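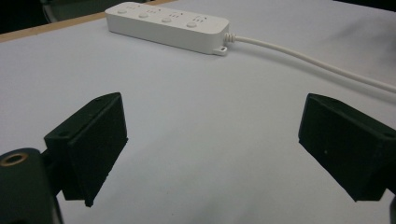
*Photo: Lostgate staff*

Oct 22, 2018

**Progress report, Orby offline podcast app. Second half of the grant period so far.**

Short version first. Offline playback works and is in people's hands. Sync between phone and tablet works most of the time. Android is behind. Money is fine. We need one decision from you on the storage question, see near the bottom, and we'd like it before the next build goes out.

Sorry for the note form. Release week.

## What you paid for

For whoever is reading this without the May paperwork next to them: Piver gave us the grant to take Orby from a plain podcast player to one that a person with a small data plan can live with. Download at home on wifi, listen anywhere, never get a surprise bill. Free app, no ads inside the player, no account needed unless you want sync. That was the deal and it hasn't changed.

## Done

- Offline mode. Any show, any episode, plus whole-show download. Was crashing on very long episodes (three hours and up) because we loaded the entire file to work out the chapter marks. Now reads the marks first and leaves the rest alone.
- Wifi-only switch. On by default. Moved it out of Settings > Advanced and onto the downloads screen after testers kept missing it.
- Auto-delete. Finished episodes go after a day, a week, or never. Default is a week. We had it at a day and got yelled at.
- Sleep timer with "end of episode" option. Not in the plan, took an afternoon, most loved thing in the whole beta.
- Import from other players. Takes the standard subscription file. Fails politely now when the file is junk, used to just sit there spinning.
- Smaller app. The iPhone download is down to 32 MB. Most of the saving was old artwork and a font we'd stopped using two versions ago.

## Partly done

**Sync.** Position in episode carries over between devices. Queue order does not always. If you reorder on the phone while the tablet is offline, and then the tablet wakes up, the tablet sometimes wins. It should be whichever change was made last, and it is, except the tablet's clock idea of "last" is when it connected and not when you touched it. We know what to do. It means changing what we store for each item, so everyone's queue gets rebuilt once on update. Want to do that once only, so it waits for the next item.

**Search.** Works for show titles and episode titles. Show notes search is in the test build but slow on older phones, slow enough that people think it's broken. Options are build the index overnight while charging, or only search the shows you subscribe to. Leaning toward the second. Less clever, less to go wrong.

**Languages.** English, Spanish and Vietnamese are in. Khổng, the translation shop we use for Vietnamese, sent back the full set plus a long list of places where our English was unclear in the first place, and we've fixed most of those in the English too. Button widths are still a problem. "Download all" fits in English and nowhere else. French is half finished and we'll hold it back until it's whole.

## Not done

Android. No way to dress it up. The plan said public beta by now and what we have is a build that runs on our own phones. Player is solid. Downloads are not: several phone makers kill background work very hard to save battery, each in its own way, and a download that stops at ninety-something percent with no message is worse than no download. We've rewritten that part to pick up where it left off and to show a plain notice when the phone has stopped it. Needs a few more weeks of being carried around in pockets.

Car mode also not started. It was marked optional in the plan and we're suggesting it stays that way. The big-button player screen covers most of what people asked for, and the screen stays awake if you tell it to.

## Numbers

| | Planned | Now |
|---|---|---|
| iPhone/iPad beta testers | 200 | 261 |
| Bug reports closed this period | n/a | 61 |
| Bug reports open | n/a | 11 |
| Languages shipped | 3 | 3 |
| Android public beta | yes | no |

Of the open reports, four are the queue order thing above wearing different hats. Two are about AirPods skipping forward on reconnect and we can't get it to happen here. The rest are small. One is a typo in the About screen that has survived three releases, going in the next one, promise.

We don't track what people listen to, so there's no listening-hours figure and there won't be one. Piver asked about this last time. Crash reports are opt-in and that's all that comes back to us. Tester count is from the beta sign-up and some of those people have surely stopped opening it.

## What testers say

Pulled from the feedback form, lightly trimmed:

> Finally can get through a bus week without touching my data.

> Why does the skip button go 30 seconds and the back button 15? I know everyone does this. Still why

> Love it. Please let me put shows in folders.

> The download circle is too small to hit with my thumb.

Folders is the top request by a mile. We've said no so far as it makes the queue harder to explain. A simple "favorites" row at the top may be enough, we'll try it on the beta group and see who complains. Skip lengths are now adjustable. Download circle is bigger, and the whole row works as a tap target if you hold it.

The complaint we take most seriously is from screen reader users. Playback controls read fine, the downloads screen was a mess, every row just said "button." Fixed for the main list. The show page still reads episode dates twice. On the list for the next build, and we've asked two of the people who wrote in to check it before it goes wide.

## Money

Spent a little under plan. Translation came in cheaper than the quote, the test phones came in higher as we needed more Android models then we'd budgeted for. Those roughly cancel. Hosting for sync is tiny, position data is a few bytes per episode. Full sheet is in the shared folder under the same name as last time, receipts behind it.

We'd like to move what's left in the car mode line over to Android testing. Same total. If that needs a form, send the form.

## Decision needed

Storage. Right now Orby will fill whatever space the phone has. A few testers subscribed to daily shows, turned on auto-download, and found out when their camera stopped working. Two ways to go:

1. Hard cap, set low, user can raise it. Safe, but new episodes silently don't arrive once you hit it unless we nag.
2. No cap, but a warning when free space gets short, and auto-download pauses itself until you clear some room.

We prefer 2 with a clear banner. The original plan text says "cap," so strictly speaking it's a change, and we'd want your ok in writing. Either one is a few days' work. Both touch the same stored data as the queue fix, hence wanting to do them together and rebuild everybody's queue one time.

## Next

- Queue order fix plus storage, one release
- Show notes search, subscribed shows only
- Favorites row, beta group only
- Episode dates for screen readers
- French
- Android closed beta, small group, people with the awkward phones first
- Website page for Orby on the Lostgate site, the current one still has screenshots of the old gray player

Risks: mainly Android, see above. Also the next iOS point release changed something about background audio in its test version. Orby survives it so far. If that shifts before release we'll lose a week to it and French will be what slips.

We can do a call if the storage question is easier that way, mornings are better. Otherwise a one-line reply with "1" or "2" is plenty. Test build link is the same one as before, old installs update themselves.

Lostgate, Orby team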